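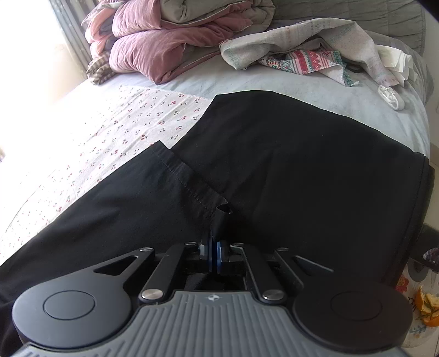

Black garment spread out on the bed.

Tekeo Lockwood heated airer, long-term review
Lacey Sugden, 7th April

The Lockwood is a three-tier folding airer with heated bars and a zip-up cover. I have used it since February in a north-facing back bedroom with the radiator off and the door shut.

Rated power is 300 W. A plug-in meter agreed with that to within a few watts once the bars were warm. There is no thermostat, only a timer, so the draw is constant for as long as the thing is on.

Capacity is quoted as 36 items, a figure that must include socks. A normal 7 kg wash fits if shirts go on hangers from the top tier. Beyond that, layers overlap and the middle of the load stays damp.

Drying times with the cover on, after a 1400 rpm spin: cotton T-shirts took 4 hours, bath towels 9, jeans 11 with one turn at the halfway point. With the cover off, the same jeans were still damp at the waistband after 14. Dark synthetics dry fastest, but the bars leave a faint crease across them. I now take these off slightly early and finish them flat on the bed.

The frame is steel tube with plastic hinges. One of the 2 lower hinges has developed some play, though it still locks. Folded, it stands 75 mm deep and goes behind a wardrobe. The cable is too short at 1.4 m, and it leaves the frame on the side where the cover zip opens, so it gets caught.

I previously had the Jutlow, which is cheaper and has an open frame only. It is lighter and its hinges are better, but without a cover it heats the room more than the washing. The Rusley has a fan and a proper humidity cut-out. It is also noisy enough to rule out a bedroom.

The cover washes at 30 degrees. Spare covers are listed by the maker but have been out of stock each time I have looked.

Score: 7 out of 10. Buy it with the cover or leave it.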